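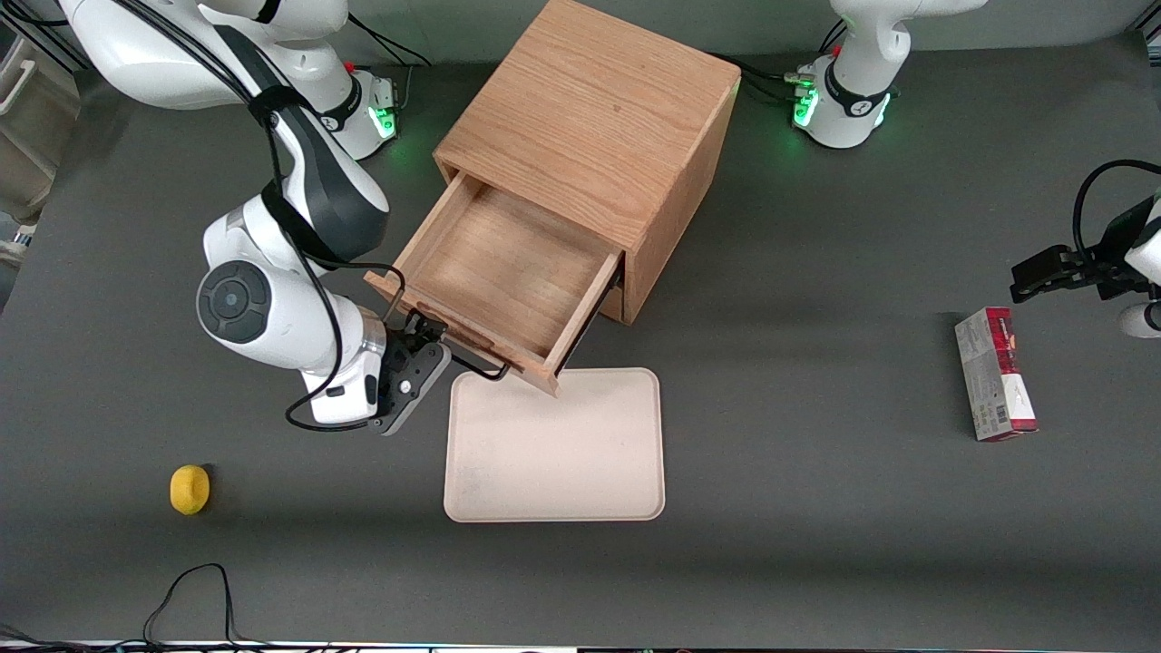

*The little oak-colored cabinet on the gray table, with its one drawer pulled out and nothing in it yet.*

# Wirala: a small collection about one drawer

Welcome, and thank you for reading the README before opening the folders. Wirala is a set of short recordings about a very ordinary thing, which is opening a drawer, putting something in it or taking something out, and closing it again. If you have ever stood in your kitchen pulling on a drawer that would not quite come straight, you already know most of what is in here.

I started writing this card in July and kept adding to it, so it wanders a bit. The parts you will probably need first are the folder layout and the notes on the drawer positions.

## The cabinet

Everything in Wirala was recorded with one piece of furniture. We call it the Costache cabinet, after the shelf it used to sit on in our storeroom, and the name has stuck to the point that it is now in the file names as well. It is a plain cube-like box with a flat top and a single drawer. The wood grain shows clearly on the outside, and it shows inside too, where the drawer floor is pale with darker streaks running through it.

I mention the streaks for a practical reason. A few of the small items are close in color to the drawer floor (the cork coaster is the worst of them), and in some recordings you will have to look twice to find them. I thought about lining the drawer with a sheet of white paper and decided I liked the wood better. If your work depends on strong contrast, skip the coaster recordings and use the ones with the blue sponge, which stands out wonderfully!

The handle is a thin black metal bar, bent so that it sticks out from the drawer front. It is a good handle for this kind of thing. There is room behind it, it does not wobble, and you can see it easily against the light wood.

## What happens in the recordings

There are 60 recordings, divided among five activities:

- `open`: the drawer starts closed and ends open
- `close`: the drawer starts open and ends closed
- `put_in`: one item goes from the table into the drawer
- `take_out`: one item comes out and is set down on the table
- `tidy`: several items are put away, and then the drawer is closed

The `tidy` recordings are my favorites and also the longest. The order of the items was left open on purpose, so please don't expect the sponge to go in first every time.

Eight household items are used across the set: the sponge, the coaster, a roll of tape, a wooden spoon, a bottle brush, a folded dishcloth, a plastic egg cup and a tea tin. The spoon only fits if it goes in diagonally. We found that out after recording had begun, and the early spoon attempts are kept in `put_in/spoon_early` for anyone who finds them useful.

## Drawer positions

Each recording has a line in `positions.csv` giving the state of the drawer at the start and at the end. The values are `closed`, `part` and `open`.

I should say something about `part`, as it has caused more questions than everything else put together. It covers any drawer that is neither pushed fully in nor pulled out to the full length we use. A drawer left open by a finger's width is `part`, and so is one that is nearly all the way out. We did try measuring in centimeters for a while, but the readings depended too much on who was holding the ruler, and I took them out again.

You may also notice that the cabinet isn't always square to the table. It was set down a little differently for different sessions, so that the drawer opens in a slightly different direction. Those changes are meant to be there.

## Folder layout

```
wirala/
 README.md
 positions.csv
 items.csv
 open/
 close/
 put_in/
 spoon_early/
 take_out/
 tidy/
```

`items.csv` has the name, color and a few words about each household item. The tea tin is listed as green, and I know some people would call it gray. I have left it as green.

## Known problems

- Recording 16 in `close` ends before the drawer is completely shut. It is marked `part` in the positions file, and that is correct.
- The dishcloth was washed partway through and came back smaller.
- Two of the `take_out` recordings have the egg cup lying on its side at the start.

## Related sets

Skendetti is the older set, with a two-door cupboard and mostly mugs. Wetow covers boxes with lift-off lids. The three share the same column names, so you can stack the tables together without renaming anything, though only Wirala has the `part` value.

## Changes

20 Sep 2018: added the `tidy` folder, corrected the spelling of "coaster" in `items.csv`, and moved the early spoon recordings into their own folder.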